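Two hands on the counter

I've been at the Polterby bakery long enough to remember when we plated every tray ourselves, so you can imagine the noise in the staff room when Danica Procházka told us in March that the packing counter was getting two robot arms. I was thrilled! A few of the others weren't, and I do understand why.

Before any of it gets bolted down at the Stostwood site, the whole job is being worked out in simulation — our counter, our trays, our cakes, all on a screen. Liên Triệu lets us sit with her at lunch and watch the runs. She'd got through 3,026 of them when I last asked, and she'll happily replay the silly ones.
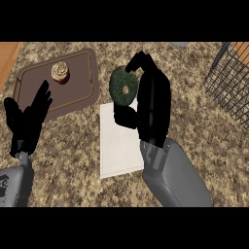
What surprised me is how much she wanted to know from us. Where do you hold a cake so the icing stays put? Which hand do you start with? I've done this for years and had to go and look at my own fingers. My name is now in her notes, which I'm quite proud of.

The early shift changes most. Four of us used to pack from five in the morning, and from the summer it'll be two, with the other two moving to decorating (I've put my hand up for that, my wrists will be delighted). Pay stays the same and we've got it in writing. The Sanasberg shop wants 200 boxes a day from us, so there's still plenty to carry. I'm having my first piping lesson next week, and I've already bought the apron.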